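Home Reviews Shop Floor Tools About Contact
Last updated May 2026

Sosetell hand-held grippers, after a season of living with them

by Ekaette Igwe

I have been meaning to write this one up for months, and people keep stopping me in the hallway to ask when it's coming, so let me get on with it. The tool is the Sosetell hand-held gripper, the two-finger kind you carry around and squeeze, and we have been using it at Effiong to show our packing arms how a person does a job. I'm not an engineer. I ran the packing benches for a long time before anybody mentioned robots to me, and I'm reviewing this as somebody who has to hand it to other people and ask them to use it for a good part of their day.

First, the handling. The body is light gray, smooth and rounded everywhere your palm is likely to go, and I have nothing but nice things to say about that. The grip pads are black with fine ribs, and they sit on the inside faces of the notch. They hold on to small soft things better than I expected (pouches, socks, the little plush animals that go in our gift boxes) and they are so-so with anything slick. Shrink-wrapped cartons slide. If your work is mostly shrink wrap, ask Sosetell for a trial before you order, and use your own cartons for it.

The squeeze is a touch stiff out of the box. It loosened up on ours after a couple of weeks, though people with smaller hands still swap sides more often than I do. I'd love to see a second spring offered, a lighter one. I wrote to them in July of last year to say so and got a very kind reply and no spring.

Most of our recording is done out in the big hall, with the tables spread around and people coming and going. I was against this at first -- I wanted a nice quiet corner with a curtain -- but I came around. The folks holding the grippers like having company, and the ones who aren't on the project get to see what it is and ask their questions while they walk by, which has done more for the mood here than any of the meetings we held. 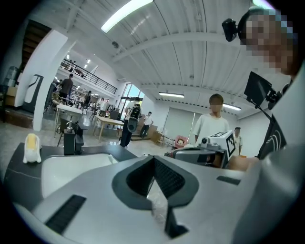 Two grippers out in the hall, the far one with its marker cube on top.

Setup is where I'd take points off. The cube with the printed black squares has to be on properly, the lens has to be wiped, and the software (it's called Urer, and I still don't know how to say it) wants everything checked before it will let you begin. When it's happy, it's lovely. When it isn't, it gives you a number and leaves you to it. Over 200 of our first recordings had to be thrown out for a cube that had been put on a quarter turn off, and the screen had said "ready" the entire time! A notch or a painted dot on the mount would fix this. We put on a dot of nail polish, and I recommend the same.

We tried the Vesell model before this one, and I want to be fair to it, because it's cheaper and it was up and running in an afternoon. It was also heavier toward the front, and by lunchtime people were resting their elbows on the table. The Sosetell can be held through a 25-minute stretch without much grumbling. We stop there and change over, and I wouldn't go longer with either of them.

Now for what I really sat down to write about, and I'm sorry it has taken me this long to get to it. When you hand a packer a gripper and say "show the arm how you do it," everybody in the room knows what the next question is. I got it on the very first morning. My answer then was a bit mealy-mouthed, and I wish I'd had a better one ready. What has happened on our floor so far is that the arms took over the single-item boxes, the dullest work we have, and the packers who used to do those are split between gift orders, returns and the recording itself. Their hours stayed the same. The pay for recording was set the same as bench pay, and after some pushing it went up a step, as it should have from the start, seeing as it's their know-how going into the thing.

There are losses too. The single-item line was where you could chat and let your mind wander, and a few of my people miss it very much. Returns is fussy work and you can't do it with half an ear on a friend's story. One of our longest-serving packers told me she felt slow with the gripper in her hand, after years of being the fastest on the line, and that stayed with me. She has since become the one who shows newcomers how to hold it, and she's wonderful at it, but I don't think that quite makes up for it in her mind.

So, would I buy it again? Yes, I would, with the dot of polish and with a spare set of pads in the drawer. Our last order came to 674 dollars for pads and a replacement mount, shipping included, and that stung a little. Settle what your people will be paid for recording before the boxes arrive, and let them try it out in the open.

Rating: 4 out of 5. I'll come back and update this if they ever send me that spring.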